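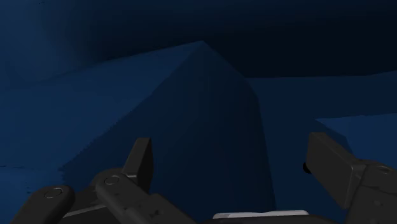

Prardale military police and civilian officers recovered 188 stolen rifle parts and arrested 10 people in a joint operation that ended early Wednesday, the Prardale Joint Security Office said.

Searches were carried out at five addresses in the harbor district and at a storage yard on the Sindero road. Two officers were treated for minor injuries. No shots were fired.

The parts, mostly bolts and barrels, were reported missing in April from an army depot north of the city. The office said 97 of them have been matched by serial number to depot records. Checks on the others are still going on.

Col. Maarten Koster, commander of the military police detachment, said the storage yard had been watched for several weeks before the searches began at 4 a.m.

"We had enough to go in earlier at one address, but we wanted all of them on the same night," Koster said.
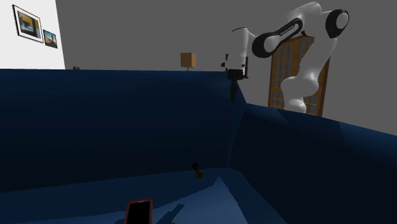 Floor Timmermans told reporters that the depot had asked for new locks and a second night guard well before the theft, and that the request was still waiting for approval when the parts went missing. The office confirmed that a request had been received. It did not say when a decision had been due.

Seven of those arrested are being held at the Prardale garrison. The other three, all civilians, were handed over to city police and are expected to appear before a judge this week. Names will be released after charges are filed.

The Sindero road was closed to traffic between the rail bridge and the Michiels crossing during the search. It reopened at 9 a.m.
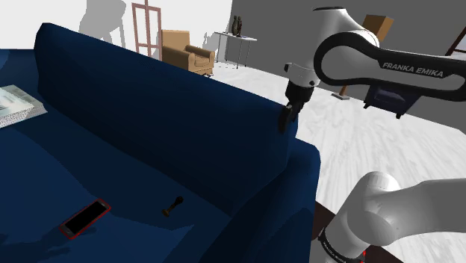

According to Kibet Mugo, families living next to the storage yard were given no notice of the closure and could not get their children to school on time. The office said warning residents would have put the search at risk.

Anyone with information about the missing parts can speak to the duty officer at the garrison gate, day or night.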